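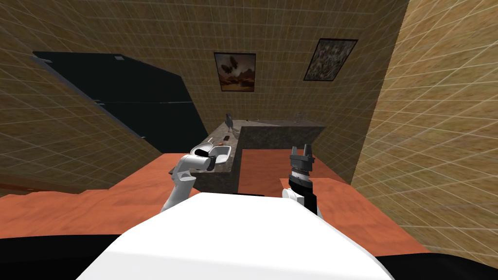

Most of June went into one question: how much of our kitchen policy's failure rate is a viewpoint problem and how much is a grasping problem. The two get lumped together in our logs because both end the same way, with the dish still on the counter.

The setup is the Clellgate kitchen, a simulated room with a speckled grey counter, and a two-armed robot seen from its own head. The policy was trained on 400 demonstrations recorded with the head level. For evaluation I ran 216 episodes and perturbed the head roll at reset, up to 14 degrees either way. Everything else stayed fixed, including the seeds for object placement.

Pfister, our baseline, takes raw pixels and outputs joint targets for both arms. Lisau is the same network with one change: the image features are rotated into a gravity-aligned coordinate system before the action head sees them. The roll estimate comes straight from the simulator, so treat the numbers as an upper bound.

With the head level there was no difference worth reporting. At full roll, Pfister lost nearly half its successes and Lisau lost 12 per cent. Grasp failures after a good approach stayed flat for both, so the drop is almost entirely in the reach.
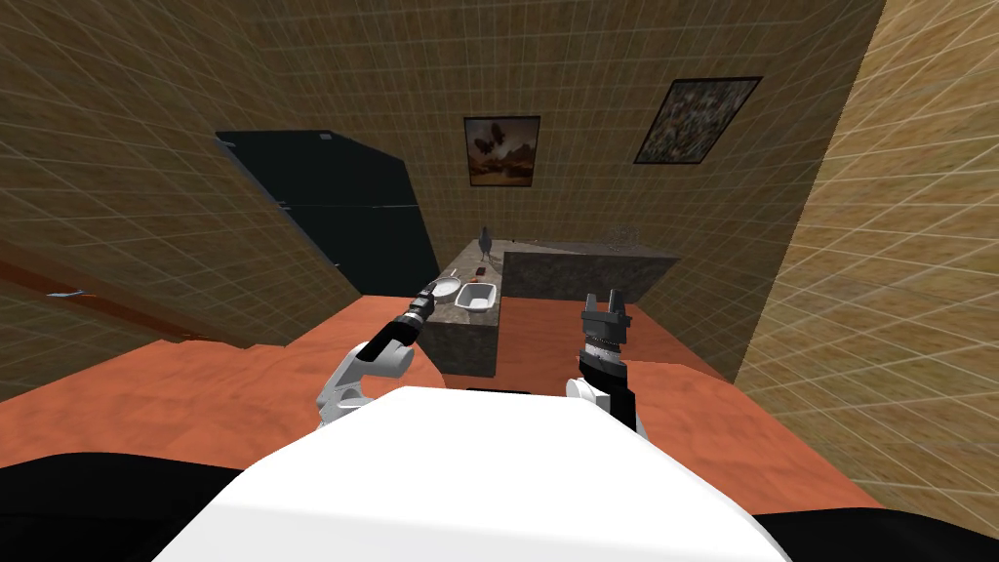
Why not just add rolled views to the training set?

We tried it, and it recovers part of the gap, but level-head performance fell slightly and training took much longer to settle.

The labelling was the tedious part. I called an approach good if the fingers entered a fixed volume over the target before closing – a crude rule, and it misfiles sideways approaches to shallow dishes. I relabelled those by hand on a Sunday and the ranking held.

Two things are still open. The refrigerator fills a lot of the image at some roll angles and I suspect the encoder leans on it as a landmark. Removing it from the room is a one-line change in Skutley, our scene builder, so that run is queued. The other is replacing the simulator's roll value with an estimate from a noisy IMU model, starting with constant bias and adding drift later.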